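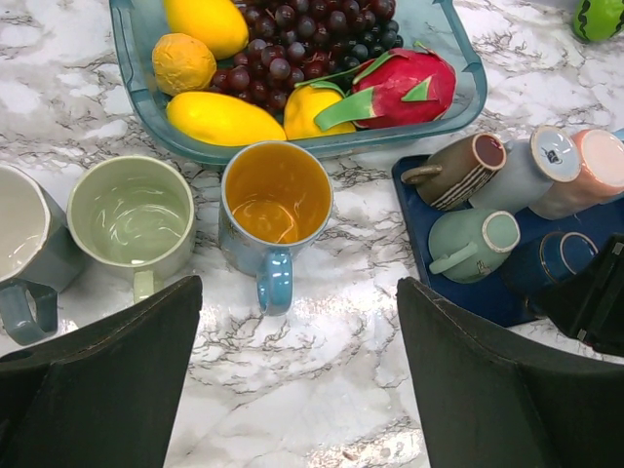 climby-mugs-openday

Data card and usage notes, release 4

Summary

climby-mugs-openday holds the recordings made on the Climby manipulation bench during the open day at the Yeo Building, Darkham, on June 16, 2022. The task is tabletop handling of ceramic mugs between a marble-patterned countertop and a dark blue tray. All episodes were teleoperated. No learned policy was running at any point in the day, and the release should not be cited as evidence of autonomous performance.

The set contains 200 episodes. Of these, 29 carry a flag in the index and are described under Known problems. Visitors stood behind a rail on the operator side of the bench. The front desk logged 384 of them over the day, but attendance at the bench itself was not recorded.

Contents

episodes/ – one folder per episode, named by a running number
index.csv – one row per episode, with task code, operator code, flag and free-text note
calib/ – wrist camera intrinsics and hand-eye transforms, taken before doors opened
tools/ – the loader and a small viewer
CHANGES – differences between releases

Each episode folder holds the wrist video, joint positions, gripper opening and the operator's commands. Audio was switched off at the recorder and there is no room camera, so the public does not appear.

Task codes

P1: countertop to tray, mug set down in any pose
P2: countertop to tray, mug laid on its side
R1: tray to countertop, mug set upright
R2: free reset, no target given

P1 was the main demonstration. R2 was meant as housekeeping between runs, but the recorder was left on and several of the longest sequences came out of it. We kept them. Please report R2 separately if you use the set for benchmarking, as the operator had no instruction and the length varies a great deal.
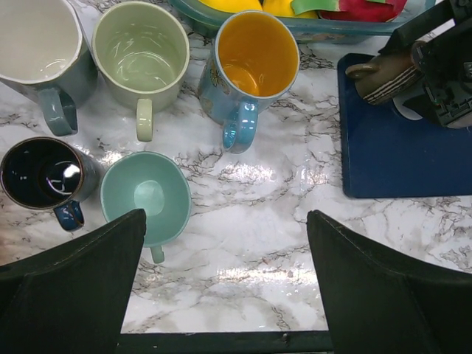 Handles are the main source of difficulty. The operators were told to approach a handle when it faced the gripper and otherwise to take the mug by the wall. The choice was left to them, and the index does not say which was used. A handle/wall label is planned but has to be done by hand.

Objects

The mugs are ordinary ceramic, bought or donated, and differ in shape, glaze and handle. Some have unglazed rims, some are printed or painted on the outside. They were not weighed. A clear-sided container with artificial fruit was kept on the counter as clutter. It is not a target in any task code, and contact with it is not treated as a failure unless the note says so.

Object positions were not reset to a template between episodes. The next run started from wherever the last one left things, with R2 used when the tray became too crowded to continue. This makes consecutive episodes strongly correlated. Split by session and keep neighboring episodes on the same side of the split. A random split over episode numbers will leak.

Recording

Sonar, our in-house recorder, wrote all streams to one log with a shared clock. The logs were converted after the event and the raw files are not part of this release. Conversion drops any command packet that arrived after the stop button. Earlier releases kept these, and they show up there as a jump in the last few samples.

The day was run as 4 sessions with a break between each. The session number is the first digit of the episode name. Calibration was not repeated during the breaks. A check at closing showed a small shift in the hand-eye transform, so the later sessions should be treated as less well calibrated than the first.
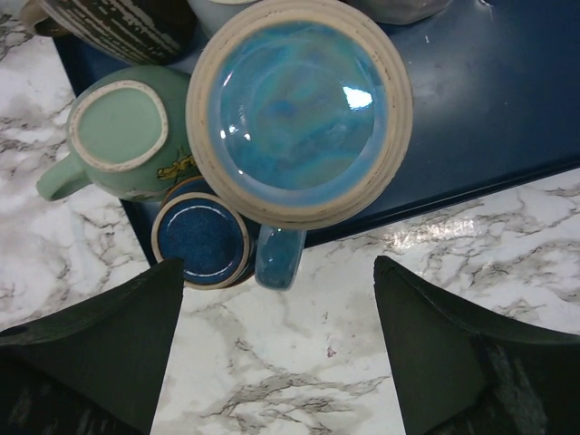

Crowding on the tray gets worse toward the end of a P1 run, when a mug has to be placed next to or partly over others. Operators were allowed to nudge. A nudge that moved a neighboring piece is counted as success so long as everything stayed on the tray, and the note field says "contact" if the operator remembered to enter it. Coverage of that note is poor.

Known problems

The flagged episodes fall into the following groups. The flag value is given first.

a: operator changed mid-episode during a visitor demonstration
b: video present, joint stream incomplete
c: wrong task code entered and later corrected from the video
d: early stop

Glare from the overhead lights on the counter and glazes is strong in places. Exposure was on automatic. Depth was not recorded, so there is nothing to repair on that side, but feature tracking on the bare countertop is unreliable and we do not recommend it for pose recovery.

Operator codes are stable within this release only. They do not match the codes in the set we put out in January, even for the same person.

Loading

Run tools/load.py with the path to episodes/ and a task code. Add the option keep-flagged to include flagged rows, which are skipped by default. The viewer plays video and gripper opening together and has no other function.

License and contact

Free for research and teaching. Commercial use by written agreement. Send corrections to the bench mailing list and quote the episode name and release number.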